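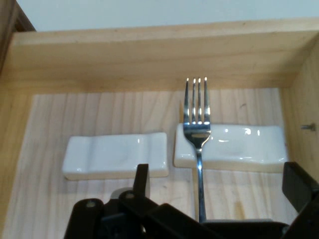

Attachment 1: two white rests in wooden box, screw at right side wall

Ticket: Driltow stock sync, item count wrong after import
Opened by: Anqi Xiong, Ultholm shop, Tusville
Assigned to: Weidong Dai
Opened: 6/12/18
Priority: normal

Problem
Tableware items sold as pairs import at double quantity. Shelf count for the white rests is 6 pairs. Driltow shows 13 after the nightly sync. Expected 6. Other tableware lines not checked yet.

Steps tried by user
Deleted the item and ran the import again. Same result.
Changed unit from "each" to "pair" in the item record. Quantity did not change.
Logged out and back in. No change.

WD: Please send the import file and the item record export. Do not edit the quantity by hand until I have looked at both.

AX: Both sent. The file comes from Guo, our supplier, and has had the same layout since October.

WD: Row 10 and the row below it carry the same item code. The first has 6 with unit "pair". The second has 13 with unit blank. Driltow keeps the last row it reads, so it is not doubling anything. Remove the second row, save as CSV, import with "overwrite existing" checked.

AX: Done. Shows 6 now. Can the import warn about repeated codes?

WD: Not in this version. Logged as a feature request. Ask Guo where the second row comes from. Leaving the ticket open until the next nightly sync has run.

Status: waiting on customer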